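Teaching Pick-and-Place with Hand-Held Grippers
Student project report, Kurkine robotics course
Halyna Moroz, Danylo Dovhaniuk, Zakhar Tkachuk
Supervisor: Khrystyna Holovko
May 12, 2020 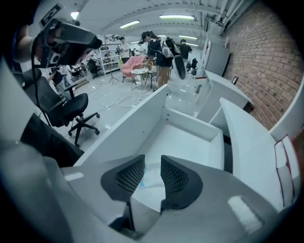 1. Goal

We wanted to find out how many demonstrations a small policy needs before it can move light objects from a desk to a tray. Last year's group drove the arm by remote control from a game pad. Their recordings were clean but slow, and the jerky motion carried over into the learned policy. We showed the task by hand instead, with grippers held one in each hand. The camera on each gripper records what the arm's own camera would later see.

2. Recording

Recording took up most of February. Each demonstration started with both grippers open and ended with the object released. We changed the starting spot and the person after every batch, and wrote both in the log. Danylo wrote the script that lined up the two video streams. It failed on long takes at first — the clocks drifted apart — so we added a hand clap at the start and end of each take.

In total we recorded 2325 demonstrations. We threw out 273 for lost tracking, dropped objects or a hand covering the lens. Most of the tracking losses came from turning the wrist too fast near a plain white surface. Taping printed patterns to the desk helped a little.

3. Training and tests

We trained one policy on 500 demonstrations and a second on the full cleaned set, using the same settings for both. The smaller one reached the object in most trials but often closed the fingers too early. The larger one grasped better and still had trouble with flat items such as cards and thin boxes.

For comparison we also trained on the old game pad recordings. That policy moved in short stops and starts, as we had expected from the videos.

4. Problems

Two-handed takes are tiring, and the later takes in a session were less careful. We should have set a limit per person. Zakhar's takes were also much faster than Halyna's, and we did not correct for speed before training.

5. Next steps

The next group should record more flat objects and log the speed of each take. The alignment script and the log sheet are in the course folder under Stama.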